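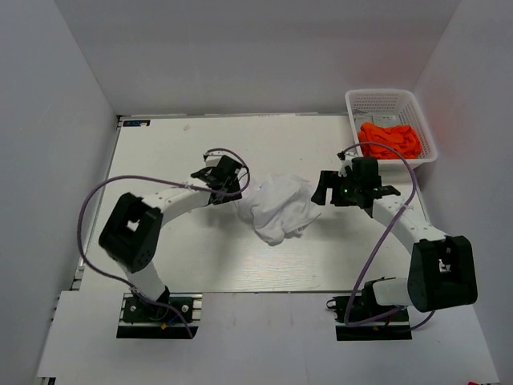

A white worktop with a small dark blue label near one corner.

Published 12/04/2019 | By Maksymiv

14 shares | 2 comments

The Registration Window

The form had 20 lines and the club secretary of Trimholm had filled 19. Line 20 was for a goalkeeper under the age limit. The league rule was plain: a full sheet by the close of the window, or the last home match was forfeited.

She had one candidate. He had played two seasons for Flernska and his release was dated January, but the release number, 2353, did not match the number on his card. The league system rejected the entry and returned a code. She looked the code up. It meant "see code list."

She phoned the league office. The clerk confirmed that a release could be corrected only by the issuing club. She phoned Flernska. The line rang in a clubhouse above an empty field, and then a man picked up and said the stamp was in a drawer and the drawer was locked.

"Who has the key?"

"The goalkeeper," he said. "He never handed it back."

The boy was outside on the practice field, taking crosses in the rain. She called him in. The key was on his ring, between his house key and one for a bicycle.

Flernska was 90 minutes away by the Prosten road – longer with the bridge down to one lane. The window closed at six. She put the form in a plastic sleeve, told him to leave his boots on, and started the car.

Last updated: 12 weeks ago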